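Used phone inspection – checklist with comments
Version for the Skemov shop counter, last changed in July

Please go through all points before you make an offer to the customer. Write OK, NOT OK or N/A, and always a comment when it is not OK. The examples of comments are from real forms, so new colleagues can see how much detail we like.

Before you start
1. Customer has signed out of all accounts. – OK
2. Phone has at least 40 per cent battery. – NOT OK. Was 22, charged at the counter and continued. (R. Witkowska)
3. SIM and memory card are taken out and given back. – OK

Body and glass
4. Lay the phone face down on the bench and press lightly on the corners. It must not rock. A phone that rocks can have a swollen battery. Stop the inspection, do not charge it, and call Bartosz Głowacki.
5. Camera glass without cracks. – OK, one fine scratch, not visible in test photos.
6. Frame is straight, buttons click. – NOT OK. Volume down must be pressed hard. Price reduced by one grade.

Wipe the bench before each new phone. Small grains make scratches and then we discuss with the customer who made them.

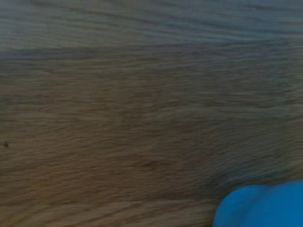
Screen and gestures
7. Swipe up from the bottom edge ten times. All ten must go to the home screen. – OK
8. Back gesture from the left and from the right side. Remove the case first, thick cases disturb this test. – NOT OK on the right, in the lower third. Repeated without screen protector, same result.
9. White picture at full brightness, look for burn-in where the keyboard normally is. – OK
10. Fingerprint reader, 2 different fingers. – N/A, this model has face unlock only.

Battery and charging
11. Charge for ten minutes with our own cable. The phone may be warm but you must be able to hold it comfortably.
12. Write down battery health if the system shows it. Under 80 per cent we offer a new battery. – 76, customer informed.

After the inspection
13. Factory reset is done while the customer is present.
14. Form number written on the bag. – OK, form 222.

Forms with an offer over 300 need a second signature. Questions about the form please to Ryszard, in the mornings before 11.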